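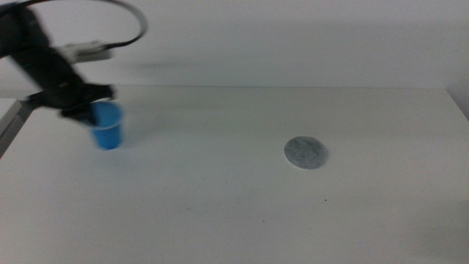

Cup test, stock fingers closed on the rim. Grey disk is the place target.

Thread: Stock fingers or Garrido soft fingers for thin plastic cups?

mirek_b
Posted January 13, 2025

Hello all. I am comparing two sets of fingers on the same arm and I would like to hear other opinions before I order more. The task is simple: take the blue cup by the rim, lift, put it on the grey disk. The controller is a Sireo, and I did not change the speed or the path between the two sets.

Stock fingers: 27 failed of 396 tries.
Garrido soft fingers: almost the same number failed, but in a different manner. With the stock fingers the cup turns during the lift and lands tilted. With the soft ones it stays straight but sometimes does not let go at the release.

I expected a bigger difference for the price. Do I make some mistake?

ginette_l
Your arm is quite blurred in the picture. How fast is the approach? We had the same turning of the cup at Misholm and it went away when we slowed the last part of the closing. I would not buy anything before trying this.
Ginette Lévesque

mirek_b
The approach is at 60 per cent of what the controller permits. The closing itself I left at the default value. I will try it slower, thank you.

tolvan
I disagree with slowing down. If you must slow the gripper to hold a cup, the fingers are wrong for the cup. A rim grasp on a tapered cup is a bad choice anyway. Go lower and take it by the wall.

ginette_l
By the wall it squeezes. These cups are thin and the force setting on small grippers is coarse. I have a drawer full of oval cups that agree with me.

tolvan
Then use the soft fingers by the wall. That is what they are made for. Testing them on the rim tells you very little.

mirek_b
This is a fair remark. I kept the rim for both sets so that the comparison is equal, but perhaps it is equal in the wrong way. I can do a second series by the wall, only the gripper must then pass lower and I have to check that it does not touch the table.

ksutherland
Look at your cable too. That loop near the connector block is quite wide. On our Nenus arm a loop like this pulled on the wrist at one end of the travel, and we blamed the fingers for 2 weeks. Fix it closer to the arm and repeat a short series before you change anything else.
Karine Sutherland

tolvan
A cable would not turn a cup.

ksutherland
It turned ours. The wrist was out by 3 mm at the far side and fine at the near side. Mirek, are your failures spread evenly over the start positions?

mirek_b
I did not write down the start position for every try, only for the failed ones. From these, more are on the far side of the table, but I cannot say if I also started there more often. I shall log it properly now.

For the sticking at release: has somebody put powder or tape on the Garrido fingers? The seller says it is not necessary.

ginette_l
A strip of thin paper tape helped us. You must change it often. Open the fingers wider before the arm goes up, too, the default opening is small.

mirek_b
Thank you. The order of work will be: cable first, then slower closing, then the wall grasp with both sets. I will post the numbers in February when all the series are done.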